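Pivby hand-held gripper with wrist camera: two months of use

Posted Monday, September 11, 2023

We bought the Pivby to replace a Jodent unit that had worn out at the trigger. Both do the same job. You hold the gripper, pick things up with it, and the camera on top records what the fingers are doing so that an arm can be trained on it later. I have used the Pivby most working days since it arrived, largely for small tabletop tasks such as sorting, stacking and putting lids on tubs.

The first thing you notice is the weight. It is lighter than the Jodent, and the balance point sits over the handle instead of out by the fingers. I could record for 53 minutes before my wrist wanted a rest. With the Jodent I usually stopped at 20.

The trigger has a long, even pull and the fingers follow it closely. There is a little play at the fully open end, which you learn to ignore. The finger pads are soft and come off with one screw. Ours began to lift at the corners in the fourth week and I glued them back down. Spare pads come in packs of 10, and I would order a pack with the gripper.

The camera has a fisheye lens, and whether you like it will depend on what you are recording. It takes in a great deal. Tilt the tool during a reach and you get the table, the people at it and a good part of the ceiling, with every straight line bent into a curve. For training this is useful, as the software has plenty of fixed detail to track against. For checking footage by eye it is tiring, and new users take a day or so to read it comfortably.

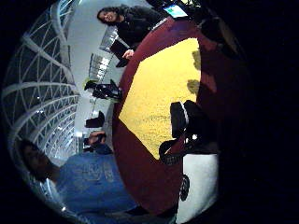
View from the gripper camera at a steep tilt, with the yellow table top and the ceiling lattice both in view.

The weak point is the housing. The camera sits low, and a hand held too far forward will black out one side of the picture. The Jodent had a raised collar that kept your palm back. The Pivby has only a shallow ridge, and I went past it often. I ended up wrapping tape round the handle as a stop — it works, but at this price it should be moulded in. Dark areas also lose detail quickly. Faces and clothing away from the lights go muddy, and there is no exposure setting you can reach without plugging the tool into a computer.

Syncing is good. The supplied Cleno controller starts the recording and the finger position log together, and I have had 2 dropped files in all that time, both with a nearly full card. The menus are plain and the buttons can be worked with gloves on. The cable is too short if you like to walk round the table.

We ordered through Abou Jaoude, who sent the wrong mounting plate and replaced it within the week. The printed manual covers the older model, so download the current one before you start calibrating.

I would buy it again for table work in a well-lit room. If you record in dim places, or have large hands, try one first. A revised housing is listed for December, and the seller says it will fit existing units.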